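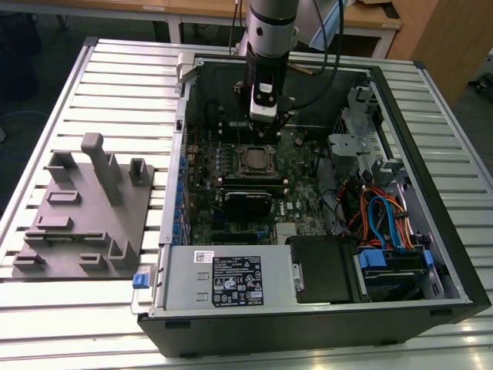

Memory reseating is the practice of taking a computer's memory modules out of their slots and pressing them back in, in the hope of curing a fault. It is among the most widely repeated pieces of advice in desktop repair, and among the least tested. Supporters credit it with ending failed starts, beep codes and random crashes. Critics point out that a machine which has been switched off, opened and moved about has had several things done to it at once, and that the modules tend to get all the praise.

Last updated: Jun 15, 2022

Background

A memory module is a narrow board with a row of metal contacts along one long edge. It stands in a slot on the motherboard, usually close to the processor socket, and is held by a latch at one or both ends. The usual argument for reseating is that the contacts pick up a thin film, or that the module creeps upwards as the case warms and cools. Both are possible. How often either happens in a desktop that stays under a desk is another matter, and the figures given are poor.

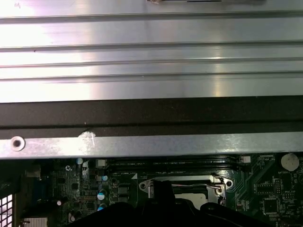 Memory slots beside the processor socket, with slot labels printed on the board.

Slot labels cause their own share of trouble. Makers number slots in different ways, and the first slot to be filled isn't always the one nearest the processor. On some boards the label also names the processor that the slot belongs to. A module put back in the wrong slot can produce the very fault it was taken out to cure, so repair guides that say only "remove and replace" should be read with some doubt.

Evidence

The most quoted source is the Pretholm survey, which gathered 3457 repair slips and listed 798 as "fixed by reseating". The slips were filled in by the people who did the work, and there was no comparison group. A smaller trial by the repair firm Clustano, covering 300 machines, was announced one January but its full results have not been published. The claim that a module should be reseated every 1000 hours appears in several handbooks. None gives a source for it.
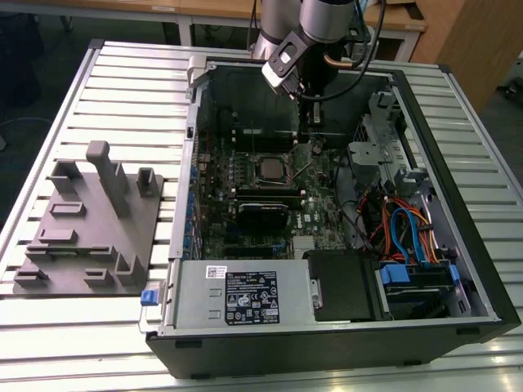
Open desktop tower on its side, with a robot arm above it

Practice

Most written methods agree on the basics. The mains lead is unplugged, the tower is laid on its side and the side panel comes off. Cables that cross the drive cage may be left plugged in if they don't block the way to the slots. The latches are opened and the module is lifted straight up by its ends.

Opinion divides over cleaning. Rubbing the contacts with a pencil eraser is an old habit, defended by Fulgencio Villalobos in his Piltitz repair notes and rejected by Saulius Lepik, who held that the crumbs do more harm than the film. Neither offered measurements.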